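Looking After Surfaces: Handout 3
Evening course in household care, Mevstead Adult Learning Centre
Tutor: Philomena Frimpong

Welcome back, and thank you to everyone who brought in their worst tea towels last time. I enjoyed meeting them all! This week we leave fabrics behind and start on surfaces, by which I mean anything in the house you wipe, from the kitchen worktop to the top of the wardrobe that only sees a cloth in December.

Please read these notes before the session if you can manage it. They are longer than I meant them to be, but Latrice Okafor tells me last term's group kept theirs in a drawer and went on using them, so I have left everything in.

Dusting and washing are two jobs

It is very tempting to go at a dusty surface with a wet cloth and be done with it. What you get is a thin grey paste, which you then push into the corners and along the joins. So dust first, always, with a dry or barely damp cloth, and fold the cloth into quarters so that you have a clean face to turn to when one gets dirty. Start high and work down — shelves before tables, tables before skirting boards — and leave the floor until the very end.

When you come to wash, use less product than the bottle suggests. A small squirt of washing-up liquid in a bowl of warm water will do for most painted, sealed or plastic surfaces. Rinse with a second cloth and plain water, then dry. The rinse is the step people skip, and it is why so many worktops feel slightly tacky by teatime.

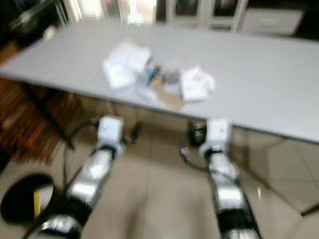
Pale colours deserve a section of their own, and I could happily talk about them all evening. People choose white or cream for a room because it feels fresh, and then worry about it for years afterwards. The trouble with pale surfaces is mostly one of light, as smears and dried-on drips can vanish when you look straight down and then leap out at you from the doorway. With a big pale grey-white tabletop like this one, I would work in long overlapping strokes from the far side towards me, then crouch at the near edge and look across it towards a window or a lamp. Anything you have missed will show as a dull patch. Kwame Amissah taught me that years ago when we both cleaned at the Costigan, and I still do it in other people's houses if they leave the room.

Stains

Try the gentlest thing first and give it time. Lay a damp cloth over the mark for 10 minutes before you rub at all. If that fails, mix bicarbonate of soda with a little water to a soft paste, leave it for 15 minutes and wipe it off lightly. Do test it somewhere hidden, and keep it away from high-gloss finishes, natural stone and bare aluminium.

Never mix bleach with vinegar, or with any other cleaner. I say this every term and shall go on saying it.

For next week

Pick one surface at home and note what you clean it with and how it looks the next morning. Gifty Ayaaba has kindly offered to bring her oiled oak tray, so we shall begin with wood. Please bring two clean cotton cloths and an old toothbrush.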